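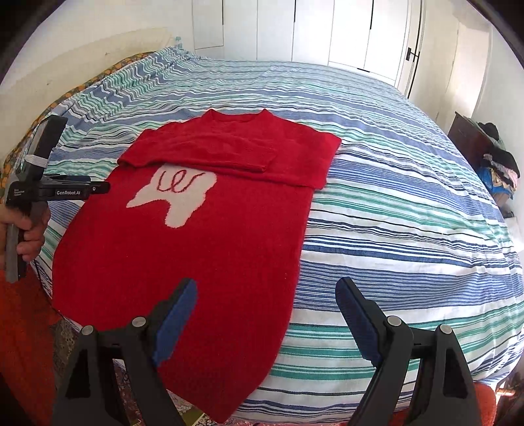 **1/**
换季了，今天把柜子最上面那格的毛衣全抱了下来，堆在椅子上，一件一件拿到床上重新叠。本来想着一个下午怎么也弄完了，结果到吃晚饭还剩小半堆，倒是攒了一肚子话，就在这里慢慢讲，想到哪儿讲到哪儿，大家当闲聊看吧。

**2/**
先说红的这件，因为问的人最多。胸前那一侧有个奶油色的图案，样子像颗大牙，两个牙根朝下，牙面上还有一串暗红色的连笔圈圈，像谁拿笔随手绕出来的。我妈第一次看见，盯了半天，问我是不是牙科诊所发的。不是的妈妈，是我自己花钱买的！

**3/**
是在Lellow买的，就是原来老电影院楼下那家小店，卖毛衣，也卖一点杯子盘子。那天我是进去躲雨的，本来只想站一会儿，店里暖烘烘的，站着站着就把它拿起来了，再站一会儿就付了钱。我买衣服大多是这样买的，专门出门去挑反而一件都挑不到。

**4/**
说回叠衣服。我以前叠毛衣是从中间竖着对折，再横着一折，图省事。问题是竖着那道印子正好从肚子中间走下去，第二年拿出来穿，人像被一条线劈成两半，怎么抖都抖不平。有图案的更糟，好好一个图案中间一道杠。

**5/**
现在改成先管袖子。毛衣在床上铺平，下摆拉直，领口理圆，然后把袖子横着收过来，贴着肩膀下面那一段放，让它跟身子横平竖直地交叉。袖子比身子厚的那种，不要硬压，顺着它自己的弯放就行，放歪一点也没关系，反正待会儿还要再折。

**6/**
袖子收好之后才轮到身子：下摆往上折一次，折到图案下面停住，再把整个往上翻。这样图案是整块包在一个面里的，不会被折痕切到。我试了好几种折法，就这种拿出来最平。缺点是叠完比较厚，柜子矮的朋友要考虑一下。

**7/**
有人问为什么一定要在床上叠，桌子不行吗。桌子当然行，可我家桌子长年放着东西（各种东西，请不要细问），腾桌子的工夫我已经叠完三件了。床又宽又软，毛衣摊开来胳膊腿都伸得直，人还可以顺势坐一会儿，坐着坐着就躺下了，这是另外一个问题。

**8/**
顺便讲讲床罩吧，我太喜欢它了。白的、浅蓝的、中蓝的、藏青的，还有带点绿的那种蓝绿，一条一条宽窄都不一样，有些是直的，有些是波浪的，铺开来像一片水。红毛衣往上一放，颜色一下子就跳出来，我叠到一半还退后两步看了看，心里想，哎呀，真好看，然后又接着叠。

**9/**
床罩是五月里买的，Skatari那边换季清货，原价多少我不说了，总之我付了400块，拎回家的路上一直在心里给自己找理由。买回来先洗了一遍，晾在阳台上，风一吹鼓得老高，对面楼的阿姨隔着窗户喊，问我在哪儿买的。我喊了三遍她才听清楚。

**10/**
床边上还露着一截花毯子，橙的黄的绿的，那是更早的东西，跟床罩一点都不搭，可是它暖和呀。夜里凉下来以后我就把它往上拽一拽，早上再塞回去。有几次塞得马虎，就让它露着了。家里又不是样板间，床上热闹一点，睡得也踏实。

**11/**
再说收之前的检查。我以前从来不检查，叠好了往里一塞就完，吃过大亏：有一年一件灰的拿出来，袖子底下两个洞，不知道是虫子还是我自己在哪儿钩的。后来学乖了，先拎到窗边，对着光从领口看到下摆，再把手伸进袖筒里撑开转一圈，腋下和手肘看得仔细些。

**12/**
看到线头千万别扯！我知道大家都想扯，我也想扯。找一根粗一点的缝衣针，从反面把线头慢慢带过去，在里面打个小结。灯底下做，不要一边看电视一边做，我试过，把前片和后片缝在一起了，拆的时候连电视里演的是什么都忘了。

**13/**
起球的也趁这时候收拾。我有一个Gokance的小刮毛器，用了好几年，声音大得像小摩托，猫要是在家大概会搬走（我没养猫）。毛茸茸的毛衣我是不用它的，怕把那层绒刮秃了，只拿软刷子顺着竖纹轻轻往下刷，刷完拍一拍。慢是慢一点，衣服看着精神。

**14/**
樟脑丸我不放了，那个味道沾上去，穿到身上大半个冬天都散不掉，坐公交车旁边的人会悄悄挪位子。现在放雪松木片，用旧手帕包着，塞在角落里，不要直接贴着毛衣。木片没味道了就拿细砂纸磨两下，又香了，这一招是菜场卖竹器的摊主教的。

**15/**
柜子里的顺序也顺便报告一下。最厚的在最底下，穿得少的开衫放后面，天天要穿的放最外面，手一伸就够得到。红的这件今年放最外面，我已经想好了，配那条深蓝的裤子，哪天早上一冷就穿它出门。

**16/**
还有装箱的事。剩下的夏天衣服要给毛衣让地方，我拿了两个Cruzado的布箱子，带拉链的那种，衬衫一个，裙子和短裤一个。装的时候卷着放，竖着一排站好，打开一眼就看得见哪件在哪儿。我以前是平着摞，要找最底下那件，得把整箱翻成一锅粥。

**17/**
箱子外面贴张纸条写清楚。别写“夏装”两个字就完了，明年的自己一定会站在两个一模一样的箱子前面发呆。我写的是“衬衫，白的蓝的，还有那件少一颗扣子的”，写得越啰唆，明年找得越快。扣子嘛，今年本来说要钉的，明年再说。

**18/**
刚才有朋友留言问，毛衣到底能不能挂。我的经验是薄的可以，厚的别挂，厚毛衣自己重，挂久了肩膀会顶出两个小尖尖，穿上像长了角，下摆也越坠越长。实在没地方叠，就对折以后搭在衣架的横杆上，不要让它用肩膀吃力。

**19/**
还有一位问洗好多久才能收。我是摊平了晾，翻两次面，摸着干了还要再等一天，领口和下摆那圈罗纹最容易骗人，外面干了里头还潮着。急着收进去，开春一打开就是一股闷味，又得重新洗，重新晾，我宁可让它在椅背上多赖一天。

**20/**
好了，椅子上还有几件，其中一件高领的每次都叠成个包子，我去跟它再商量商量。要是哪位有叠高领的好办法，请一定告诉我，步骤写细一点，我这个人看得慢。晚饭的碗也还没洗呢，先写到这儿。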